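Home Projects Bench notes Archive About

Refitting an old office desktop, part 2: board inspection before memory
5 min read

The case has been on the bench for three evenings now and the work is still mostly looking. Part 1 covered the purchase (a retired office machine from the Bruvancombe clearance sale, sold untested, no drive, no memory) and the first round of dust removal. This part covers the checks I do with the board still in the case, before any memory goes in.

I leave the board mounted where possible. Taking it out means disconnecting the front panel leads, and on office machines those are often grouped in a layout that matches no diagram you can find. Putting them back from memory costs more time than working around the chassis. The exception is visible corrosion or a bulged capacitor near the rear ports. I found neither, so it stayed in.

Power first. The supply is unplugged at the wall, the power button held for ten seconds, and the machine left alone while I make coffee. The wrist strap clips to bare metal on the chassis. Painted panels are no good for this, and I check the strap with a meter every few months. The last check was in March.

Next, the slots. With all the memory out, each one can be inspected along its full length under a desk lamp held low to the side. I look for bent contacts, lint, and the brown film that turns up in machines that lived near a kitchen. A soft dry brush goes down each channel, always in the same direction. Contact cleaner goes on the memory module, never into the slot. If a slot looks suspect I mark it with a scrap of masking tape on the chassis and test it last.

The CPU socket gets less attention than people expect. If the machine was retired in working order, the processor seated fine for years and will go on doing so. I check that the retention frame sits flat with nothing trapped under its edges. Old thermal paste around the socket comes off with isopropyl and a folded lint-free wipe. Cotton swabs shed fibers and I stopped using them.

Cables are where most of my mistakes have been made. Anything that crosses the board should be routed away from the memory before the modules are pressed home, or a wire ends up pinned under one. Small twisted pairs are the worst for this because they spring back. I hold them down with low-tack tape until the job is finished, then remove all of it. Any cable with a label gets its label copied into the notebook, word for word, even if it looks like a meaningless part number. On a Standau tower last year that label was the only way I found a replacement lead.

Rear ports are checked from the outside with a flashlight. USB shells get pushed out of shape when somebody forces a plug in upside down, and a bent tongue can short the port at power-on. The network jacks need all their contacts springing at the same height. The analog video port is the one I rely on for a first boot, as the old Dolis monitor on the bench accepts nothing newer. It has never failed me.

Screws go in a magnetic dish, with the odd sizes in a separate lid. The chassis uses at least two lengths, and a long one in a short hole can reach something it shouldn't. 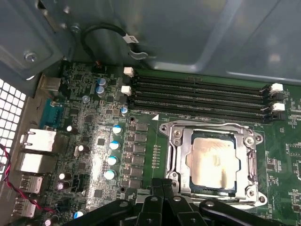 Araceli Zabala wrote in after part 1 to say that she fills the slot farthest from the processor first, with a single module, and boots from that before adding a second. Her argument is that a failure then points to one module and one slot. My objection is that some boards refuse to start with that slot filled alone, and the resulting beep code looks the same as bad memory. She replied that the manual settles it in a minute, and she is right. I have downloaded the manual and will follow its order.

The modules are a used matched pair from Cabello, tested by the seller, so they say. I plan one module, one boot, then a full memory test overnight, then the second module and the same again. If both pass, the drive goes in and the side panel stays off for another day so I can watch the fan.

Part 3 will have the test results and whatever the fan turns out to be doing.

Contact: Telmo Salcedo | Copyright Telmo Salcedo, all rights reserved | Back to top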